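Hearing Checks at the Fiadzo Clinic

News from the Geseneo Health Center, 15th July
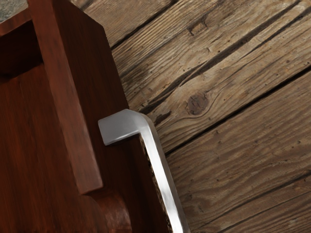
Who should book a hearing check?

Adults over 50 can now have their hearing tested at our Fiadzo site without a referral. Appointments take 33 minutes and are held in the booth on the second floor, next to the blood draw desk. Children are still seen at the main building, as before.

Most hearing loss in older adults comes on slowly. The tiny hair cells in the inner ear wear out over the years, and high sounds are usually the first to go. People often notice that they can hear a voice but can't make out the words, mainly in restaurants or when two people talk at once. Ringing in the ears is another common reason to come in.

Sudden loss in one ear is different. If your hearing drops over a few hours or a couple of days, call the nurse line the same day and don't wait for a routine slot. Treatment works best when it is started early.

Before your visit

Stay away from loud noise for a day if you can. Do not use cotton swabs. If you think you have a wax buildup, tell the front desk when you book and they will add five minutes so the nurse can look in your ears first. Bring a list of your medicines, as some antibiotics and water pills can affect hearing.

Audiologist Kofi Dankwa started with us in April and has seen 232 patients so far. He is at Fiadzo in the mornings and at Sonden in the afternoons. The last morning slot is at 11.

If you already wear hearing aids, bring them along with the charger or spare batteries. Cleaning and new tubing are free for patients of the center. Parking is on Stiveck Street, behind the pharmacy.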